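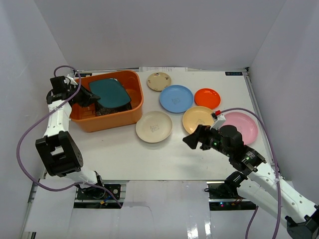
A bus tub, or bus box, is an open rectangular container used to collect and carry tableware. Most are molded in plastic, with walls that flare slightly toward the rim so that empty tubs nest for storage. Plates, trays and food containers may share one tub, although flat pieces are usually stacked by diameter before washing.

Color is used in some kitchens to separate clean ware from soiled. The Felum canteen system, drawn up by Védís Thoroddsen, assigns one tub color to each stage of clearing and sets a load limit of more than 400 plates per shift at each station. A later survey of the Zuromow dining halls by Sizwe Le Roux recorded 2,299 pieces in use, of which 388 were trays.

See also: Dish rack; Tableware; Tray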